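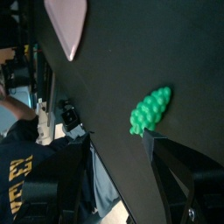

Green grapes, near the right finger.

How to find out if a robot can clear your table yet

Short answer: partly, and slowly. If you have access to an arm and a free Tuesday, you can run the test we use at Dranora. It asks for the sort of work a four-year-old does under protest.

1. Pick a chore with an end. "Tidy up" is a philosophy. "Fruit on the plate, cup left standing" is a job.

2. Use things that differ. Grapes have bumps to get hold of. Small round things roll, and grippers take this personally.

3. Spread them out. Leave bare table between the pieces for the first runs, then close the gaps once the arm stops embarrassing you.
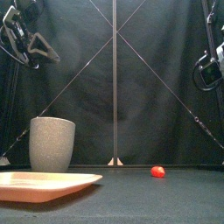 Riku Nomura wrote in to say that the plate is where his runs at Clonesbridge die: the arm gets the fruit there, lets go too high, and the fruit leaves again. He now scores a drop as done only if it stays put while he drinks a coffee.

Borrow his rule. I have.

4. Start every run with the arms up and empty, and write down each time you step in to help. Nudging a tomato with your sleeve counts.

5. Do 100 runs. The first 4 will make you feel like a genius, so ignore those.

Then time yourself doing the same chore by hand. Keep that number away from whoever signs the budget.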